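Search papers, authors, keywords Go
Proceedings > Manipulation > Grippers and End Effectors > Full text

4. Comparison of the two grippers

4.1 Hardware and setup

We compared two parallel grippers on the same arm. The first, the Cudix, has flat fingers made from thin plate. The second, the Akuvham, has wider fingers with a rubber face and a slightly curved tip. Both were driven by the same controller at the same closing speed, and both used the mounting plate supplied by the Yoshida workshop, so that changing from one to the other did not require the arm to be calibrated again. The wrist camera stayed in place throughout and was checked against a printed target after each change.

The closing force was set once per object and kept the same for both grippers. We did not tune the force for either gripper to get the best result out of it. A user who buys a gripper for general work will probably not do this either, and we wanted numbers that such a user could expect to reach.

4.2 Objects and procedure

The object set was made up of household goods in 9 groups, chosen to cover a range of stiffness and surface finish. Rigid objects such as tins and cups were included mainly as a baseline. The groups of greater interest were the soft ones: paper rolls, folded cloth, filled bags and sponges. These change shape when they are squeezed, and the width reported by the gripper after closing is then a poor guide to whether the object is held.

Each trial was run by teleoperation. The operator moved the gripper to the object, closed it, lifted the object clear of the table and held it there. A trial was counted as a success if the object stayed in the gripper until the operator set it down. Slips that the operator corrected by closing again were logged separately and are not counted as successes. Haruna Kaneko ran all of the trials at the Stisbridge bench. Having one operator removes one source of variation, though it also means that the results reflect one person's habits - a limit we return to in Section 6.

In total, 388 trials were recorded, split evenly between the two grippers. The order of the objects was shuffled, and the grippers were swapped halfway through each day so that neither was always used when the operator was fresh.

4.3 Results on rigid objects

On rigid objects the two grippers performed alike. The Akuvham did better on smooth curved sides, where the rubber face gave it more friction. The Cudix did better where there was little room, as its thinner fingers could be pushed between neighboring objects without moving them. Most of the failures in this part came from poor placement, and the operator could usually tell before lifting that the grasp was off center.

4.4 Results on soft and hollow objects

The difference between the grippers was larger on soft objects. Paper rolls were the hardest case for both. Gripped across the outside, the outer layers gave way under the fingers and the roll tilted as it was lifted. The camera view was also less helpful than expected, as a large roll held close to the wrist hides much of the table behind it. 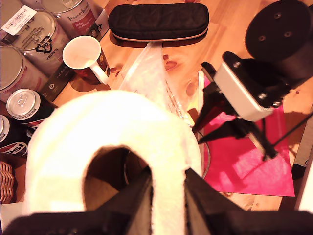
Figure 7. Paper towel roll between the fingers of the gripper, with other objects on the table.

Finger shape affects more than holding strength. It also decides which part of an object the operator tries to grasp first, and with the plate fingers the operator soon began to use edges and openings where they were available. In Figure 7 the left finger presses into the side of the roll's central opening, while the other comes in at an angle from the lower right. A grasp of this kind depends less on the loose outer layers, but it calls for careful alignment, and the roll fills so much of the view that the operator has few landmarks left to work from. Tins and cans off to the left were still in sight and could serve as a rough reference for direction. With the wider Akuvham fingers the same approach was tried on 2 occasions and then dropped, as the tips did not fit well against the inside of the core.

Filled bags gave the opposite result. The rubber face held the film without tearing it, and the Cudix fingers left creases and in a few trials cut through. Cloth showed no clear difference. Sponges were picked up reliably by both grippers, and the remaining failures there were all cases in which the fingers closed above the sponge.

Success rates for each group are given in Table 2, with the corrected slips listed in a separate column.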